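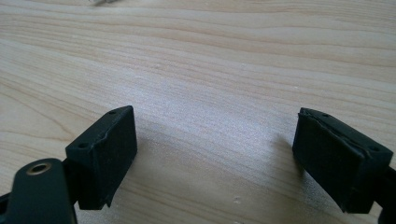
Light wooden table top, curved grain

Wonus tables: frequently asked questions

Why is the grain on my table different from the one in the shop?
Every top is cut from other boards, so the lines are never equal. Some tops have long soft curves, some have also small ovals. We can not reserve a certain pattern for you.

The middle of the table looks almost white. Is the finish damaged?
Usually not. The smooth finish reflects the light of a window or a lamp. Please look at the same place from the other side of the table. If the white area moves with you, it is only reflection. If it stays, write to us.

How do I clean it every day?
Use a soft cloth, a little damp, and wipe along the grain. After this, dry with a second cloth. Please do not use powder or the rough side of a sponge.

I found a small light spot in the wood. What can I do?
Touch it with your fingertip first. A speck of dust goes away with the cloth. A small dent can stay as it is, it does no harm to the table. Do not sand only one spot, the color will be different there afterwards.
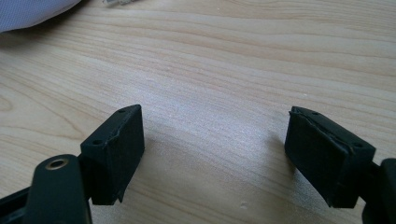 Can I order a care set?
Yes, the Nuvadano care set costs 18 dollars and contains two cloths and one bottle of soap. Orders which we receive before Monday noon leave our store in the same week.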